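Paracha hand-held gripper: setup and upkeep review

Aug 14, 2019

41 shares | 17 comments

The Paracha is a hand-held gripper for recording demonstrations. You hold it, squeeze the trigger, do the job you want the arm to learn, and the cameras and the finger position get logged together. Brimedgate sells it as a kit with the body, a pair of fingers, a cable, a charger for the battery and a calibration board. I paid full price for mine and have been using it on laundry and other soft goods, picking things up off beds and chairs and putting them down somewhere else.

Plenty has been written about the recording software. This review is mostly about the hardware: what it takes to get it running, what goes wrong with it, and what I do to keep it in shape.

Unboxing and assembly

The body comes assembled. The fingers don't, and fitting them is the only part of the setup where you can really make a mistake. Each finger slides onto a carriage and is held by 2 screws. The manual says to tighten them fully before you close the jaws for the first time. I would do it the other way. Leave them slightly loose, close the jaws gently so the fingers find each other, then tighten. Done by the manual, my left finger sat a little forward of the right one and thin fabric slipped out of that side. Doing it again took a few minutes and the problem went away.

The hex key in the box is poor. It rounded off on the second screw and I went to a proper one from my own drawer. Brimedgate should either put a better key in or leave it out.

Calibration

There are two calibrations. The first is the jaw range: fully open, fully closed, confirm. It's quick, and you should repeat it any time the fingers come off. The second is for the cameras and uses the printed board. The instructions ask for 50 views of the board. I got a bad result the first time from holding the board too square to the lenses all the way through. Tilting it more, and getting it right out toward the edges of the view, fixed that. The view is very wide, so the edges matter more than you might expect if you are used to ordinary webcams.

Tape the board to something stiff. Mine came with a slight curl from being rolled in the box.

In use

The weight is fine for short jobs and noticeable after a longer stretch. The trigger is stiff when new and eases off. Closing force follows your hand directly, with no motor in between, so you can feel when fabric has bunched up and when you have only caught a single layer. On cotton and towels the stock fingers do well. Denim is harder work, especially a waistband, and slick linings slide out unless you take a deep bite.
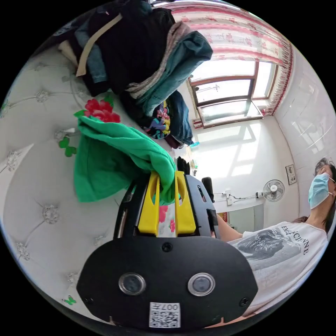
Green cloth in the stock yellow fingers, with a pile of clothes still on the bed. Unit 007.

Bright windows are the main thing to plan for. The exposure copes with a sunny room, but anything outside the glass goes white, and if you turn quickly from the window toward a dark pile of clothes there is a moment where the dark clothes lose all detail. I try to work with the window off to one side. Drawing the curtains partway helps too. The software has an exposure lock, but I found the locked setting too dark for navy and black garments, so I leave it on automatic and move more slowly.

Patterned bedspreads gave me no trouble, and tracking seemed to hold better over a quilted one than over a plain white sheet. I haven't tested that in any careful way.

Looking after it

Lint is the main enemy if you work with cloth. It gets onto the carriages and into the rail behind the plate, and the first sign is that the jaws stop closing all the way. The jaw range then drifts and your recordings show a small gap that wasn't there. My routine is as follows.

Wipe both lenses with a dry microfiber cloth before every session. Fingerprints on them are easy to miss until you look at the footage.

Brush the rail out with a soft brush after every session with towels.

After every 100 recordings, take the fingers off, clean the carriages, put a very small amount of dry lubricant on the rail, refit and redo the jaw range. Don't use oil. It collects lint and makes things worse.

Check the screws on the face plate while you have the key out. Mine had worked slightly loose by the second cleaning. Snug is enough.

Keep the code sticker on the plate clean as well. If you run more than one unit, that number is how you keep your files straight.

Repairs

I have had one failure. The cable connector at the body went intermittent and the recording would drop partway through. Brimedgate wanted the whole unit sent back to their service desk in Borkatholm. I asked for the part instead and they agreed to sell me one. The swap is a plug-in job with no soldering, but you do have to disturb the cameras to get to it, so plan on doing the full calibration afterward. The new connector has been solid.

Hedcombe makes replacement fingers that fit the same carriages. They have a softer facing and grip linings better. They also wear faster, and the facing had started to peel on mine at one tip. I went back to the stock pair for everyday work and keep the Hedcombe ones for shirts with slippery fabric.

What I'd change

A better hex key. A stiff calibration board. A cover or wiper for the rail opening, which would save most of the cleaning. Some strain relief on the cable, where mine failed. Brimedgate's spring list mentioned a revised body due in November, with no details on what is different, and I don't know if the current fingers will fit it.

Rating: 4 out of 5. The mark off is for the cable connector and the lint. I would buy it again for cloth work, with a spare connector in the same order.

17 comments | Share this review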